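Visit to the Holluron software group in Latbridge

In July I went to Latbridge by the early train from Puvport, which takes a little over two hours if the connection is good. It was good. I had an invitation from Gerardo Marchetti, who leads the planning software at Holluron, and whom I knew until then only by his answers on a mailing list. Our own team in Puvport writes drivers for mobile bases, so we always stop where the arms begin. I wanted to see what happens after this point.

The office is on the second floor above a printing company. The stairs smell of ink. There were 14 visitors, most of them from small companies like ours, and at 9:30 we got coffee and a talk that was planned for one hour and took almost two.

The talk was about Marino, their task planner. The name comes from a harbor restaurant where the first sketch was drawn, and it has no deeper meaning. Marino receives a goal, for example "all footwear is on the shelf, in pairs", and a list of objects with positions from the perception module. From this it makes a sequence of skills: go to, look at, pick, place. Each skill has a condition that must be true before it starts and another one that is checked when it ends. If the check fails, Marino does not repeat the skill at once. It first asks perception for a new look, because in their experience the wrong position is more often the problem than the wrong grip.

I liked this part very much. In our code we retry three times and then we stop with an error, and I was a little ashamed when I heard how they do it.

A man from the second row asked why they did not train one big model for everything. Gerardo said that they do train models, for the grasps and for the short movements, but they want to read the plan as text before the robot moves. He showed us a plan with 18 steps on the big screen. One step was wrong, it wanted to place a slipper on a shelf level where the arm could not reach, and a woman beside me found it before he pointed at it. With a readable plan this is possible. I wrote that down and underlined it.

After the coffee we were divided in two groups and I went first to the perception desk. They have a replay tool, and for me this was the best of the day. Every run is saved with the head camera, the joint positions, the gripper state and the list of objects as the software believed it at this moment. You can move a slider in time and see the belief change. The archive had 2,161 runs on the day of our visit. When somebody changes the detector, the tool goes through old runs during the night, and in the morning there is a page with all places where the new detector disagrees with the old one. A person looks at these places only.

The difficult objects are not the ones I expected. Pale slippers on pale wood give a weak edge, and two slippers that touch are often detected as one object. A single slipper also creates a question for the planner: is the partner somewhere else in the room, or is it the one at the other end of the same shelf, in a slightly different color? They keep a "pair score" for every two slippers, and under a certain value the plan contains a step to look again from nearer. Cables are another subject. The detector does not try to separate them. It marks the whole area on the floor as "do not enter", with a margin, and the base drives around it. A wastebasket that lies on its side has its own class, separate from an upright one, as the grasp comes from another direction.

In the control part I understood less. The arms run with a compliance setting that becomes softer near furniture, and the setting comes from the map, so an error in the map becomes an error in the force. They have found this out with an armchair. There is now a check which compares the expected contact with the measured one and lowers the speed when the two do not agree. I asked for the loop rate and got an exact answer, but my handwriting at this place is not readable, so I will not guess.

Lunch was sandwiches at the tables in the corridor. I spoke with two people who build simulation tools and we agreed that soft things are the worst.

At one in the afternoon we went to the test room. It is furnished like a room in a home where somebody also works: a shelf unit, an armchair with cushions, a desk with a laptop, striped carpet. From the door we could follow the camera view on a monitor, with the plan beside it. The task for the afternoon was the slippers, and the plan that Marino produced had 13 steps, the first of them a look at the shelf. Gerardo asked us not to talk to the operator while a step was running, and to write our questions on paper.

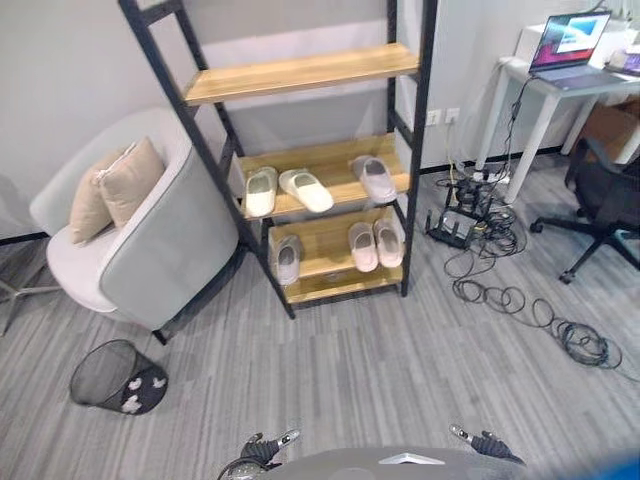 My own question on the paper was what the planner does when a person moves something between two steps. The answer came by email the week after. The object list has a time stamp for each entry, and any entry older than a limit is treated as unknown when a skill wants to use it. The limit is different for each room and they set it by hand, which Gerardo does not like. He would prefer that it is learned from the archive, but for this they need more runs with people in them.

I took the train at 5:40 and wrote most of this report before Puvport. We have already changed the retry in our docking code, so that it makes a new scan first. The slides from the talk are in our shared folder, under "Latbridge".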